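Buy the Arms, Skip the Plan

Sunday, Jun 7, 2020, and I have 143 emails asking me the same thing. Is the Felleo worth it. So, quick one, written between coffee and the dog.

Short answer – the kit yes, the subscription no. Long answer below, not very long.

What you get from Foltstead is a tabletop pair. Two white arms, a black rail for the front of the table, grippers, more cable than you'd like. $811 for the hardware, and then they want $118 a month for what they call Guided Tasks. I paid for both. With my own money, before anyone writes in.

Our bench is a plain wood table with groceries on it. Bread, a jar, boxes, little packets that crinkle. No foam cubes. I'm sick of foam cubes. Every company in this business shows you foam cubes, and then you get the thing home and your life turns out to be full of bread bags. 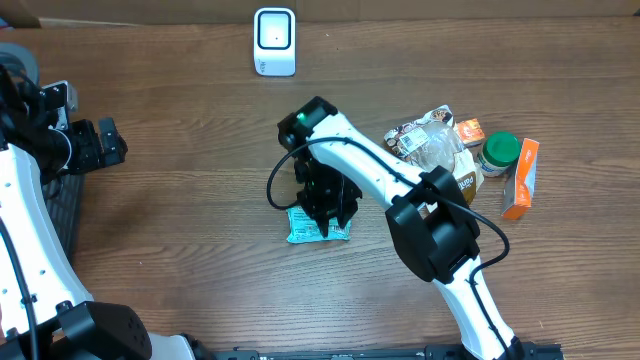 The hardware is good

Better than it needs to be at this price. The links are stiff, the joints are chunky, there's a small green light on the gripper that I have grown weirdly fond of. Assembly took me an evening in April and most of a Saturday. The manual is bad. Page order is wrong in the English version, and the cable routing gets one drawing the size of a stamp. Do the cables last, leave slack at the elbow, thank me later.

My complaint is the fingers. Two flat plates are fine on a box and fine on a jar with a decent lid. Soft packaging is another story. A crumpled wrapper has no right way to be held, and the software wants a right way. It plans for the shape it saw a second ago and the packet has other ideas. The Stöcker kit has the same problem and costs a lot more, so I can't be too mad. 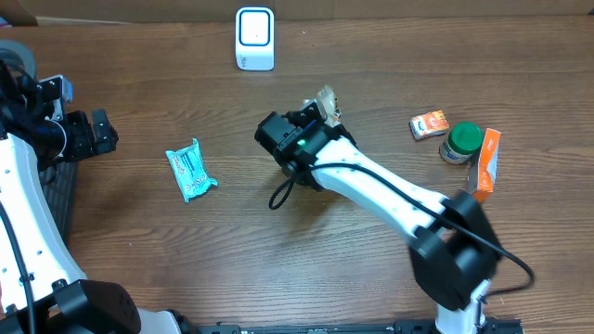

Now the subscription. Guided Tasks is a libary of routines somebody else recorded. Clear a table. Sort by size. Hand over. Nice names. But they were recorded on somebody else's table with somebody else's stuff, and in my kitchen they needed so much correcting that I'd have been faster starting from nothing. Which is what I ended up doing, with the free recording tool that's already in the box!

That's what bugs me. The free tool is the good product. You show the arms what you want, you do it again, again, bored out of your mind, and slowly you have a routine that knows your groceries. Dull work. Also the only work that got me anywhere. Foltstead hides it three menus deep, because a free tool doesn't bill monthly.

Kerstin Schwerdtfeger at Skirkholm disagrees with me on this, and she's taught more beginners than I have. Her line is that people quit before they've recorded enough, and a bad routine that moves on day one keeps them at the table. Fair. I've seen people quit. But $118 every month is a lot for encouragement, and I think she'd get the same effect from a decent manual and one afternoon of help.

What I'd want instead – sell me 800 clean recordings of ordinary packaging, once, flat price, mine to keep and mess with. Pouches, jars, floppy bags. I'd buy it tommorow.
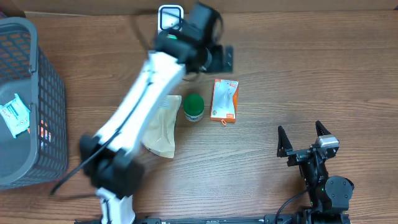
Kerstin Schwerdtfeger

Name's up there on its own line because she read the draft and asked for a right of reply. Hers, in full: "You are impatient and you think everyone else is too patient." OK.

Still. Buy the arms. Let the trial month run out. Clear a table you don't mind scratching, put your own shopping on it and start with the jar. Leave the bread till you've got a few evenings behind you. Refund window on the subscription is short, and the cancel button is under Billing, then Region, then a gray link at the bottom.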